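Last updated: 28 December 2021

Kelent Side Table, Light Wood

I bought the Kelent in April to replace a folding table that had gone at the hinge. It gets used every day, mostly for small jobs and for tea, so I can say something useful about how it has held up.

It comes flat, with the top already finished and the legs in a separate bag. The instructions are a single folded sheet of drawings. They are clear enough until the fourth step, where the leg brackets are shown from underneath and it is easy to put two of them on the wrong way round. I did, and had to take them off again. It took me 20 minutes in all. Alun Prydderch, who has the same table, put his together with a power driver and stripped one of the screw holes, so use the key in the bag and go gently.

All four feet have a levelling screw. On carpet you will probably leave them alone. In the kitchen, which has old tiles, I had to wind two of them out a fair way before it stopped rocking.

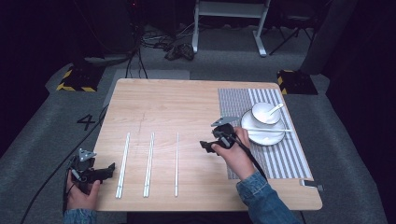

The top is the best part of this table. It has a pale finish with a fine grain, smooth to the hand, and the corners are slightly rounded, so catching a hip on one doesn't hurt much. I wipe it with a damp cloth and dry it straight after. A light surface is good for sorting small parts or bits of metal, and thin things are easier to find on it than they were on my old dark one. There is room to set out a few metal rods side by side and still keep a cup and saucer on a striped placemat over to the right, and that is how I tend to use it. I would keep the placemat. I left a hot mug straight on the wood in the first week and it made a faint ring that has never fully gone.

It does mark. Apart from the ring there are two short scratches where I dragged a metal offcut across it. They only show when the light is low, but the finish is thin and I wouldn't cut or file anything on it without a board underneath.

The height suits an ordinary dining chair. With a low armchair it is too tall to be comfortable. The legs unscrew if you need to move it, though the brackets loosened a little after I had done that twice, and I now check them when I clean underneath.

Before this I looked at the Tusenier, which has a drawer and a thicker top. It is a heavy thing and I couldn't have got it upstairs alone. Nerys Dafis has one and likes it, but hers stays in one room. If you want storage, get that.

I'd buy the Kelent again at the price I paid. A tougher coating would improve it, and so would a better drawing for step 4.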